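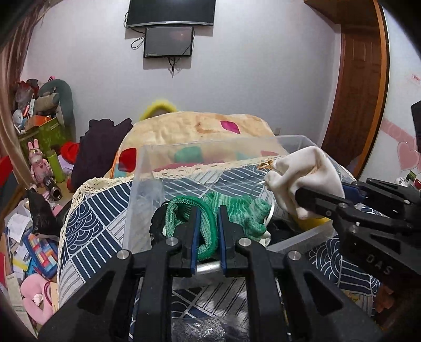
A clear plastic storage bin in a bedroom, with an off-white cloth item above it.

Usura Kicks Off Its September Home Sale With 40 Percent Off Storage, Bedding and Kitchen Basics

PADLOW – Hi, it's Miroslava Machala, and if you get our Sunday deals email you already know I can't keep a good price to myself. So I asked if I could write this announcement in my own words, and the office said yes (they may regret it!). Our September home sale opens at 8 a.m. on Sunday, online and in the Padlow store, and it's the biggest one I've worked on since I started picking the deals at Usura.

We have 3,000 items marked down this time. Of those, 2,880 are on the website as well as on the shelf, and the rest are store only – mostly lamps, mirrors and a few big pieces that cost too much to ship. If you live close enough to drive over, do the lamps first. I mean it. Last fall they were gone by lunch and I heard about it for weeks.

What's on sale

Storage is 40 percent off, and that's everything in the category: lidded bins, under-bed boxes, drawer dividers, closet shelves, hooks, the works. You don't need a code. The price you see is the price you pay, and it will already be marked down when you put it in your cart.

Bedding and towels are 20 percent off. I'd look hard at the Hubáček flannel sheets, which I have on my own bed and which have come through two winters of my dog. They come in twin through king, and the gray always sells out before the blue. I've never understood it, the blue is so much nicer!

Kitchen basics are 20 percent off too, including mixing bowls, sheet pans and the whole Itura line of glass food containers. The Itura lids snap on at all four sides and you can buy replacement lids separately, so one cracked lid doesn't mean a new set. The replacement lids are part of the sale. I asked twice.

How to shop it

Members of our free rewards club can start an hour early, at 7 a.m., on the website only. Signing up takes an email address and a zip code, and you can do it right up until the sale starts. Members also get free shipping on any order during the sale. If you're not a member, standard shipping rates apply, or you can choose store pickup at no charge.

Pickup orders will be at the side counter, by the garden door, and we'll hold them for five days. Please wait for the "ready" email before you come by – the first day gets busy and the crew needs a little time to pull everything.

Sale prices can't be combined with other coupons, but you can use gift cards and any rewards points you've saved up. Returns work the same as always, with a receipt, and sale items aren't final.

A word from the boss

"Miroslava has been sending me messages about bins since the spring," said Viera Kopecký, who owns Usura. "We bought deep on storage this year on her say-so, and I'd like customers to get the benefit of that. When the bins are gone we won't be able to bring them back at this price."

So yes, no pressure on me at all! The sale runs for as long as we have stock, and I'll be posting on our deals page when something is getting low. If there's an item you've been watching and you can't tell if it's included, type its name in the search bar on the site. Sale items show a red tag next to the price.

About Usura

Usura is an independent home goods store in Padlow, with an online shop that ships across the country. We sell bedding, kitchenware, storage and small furniture.

Press contact: Miroslava Machala, deals editor, Usura, Padlow. Samples of most sale items are available to reviewers on request.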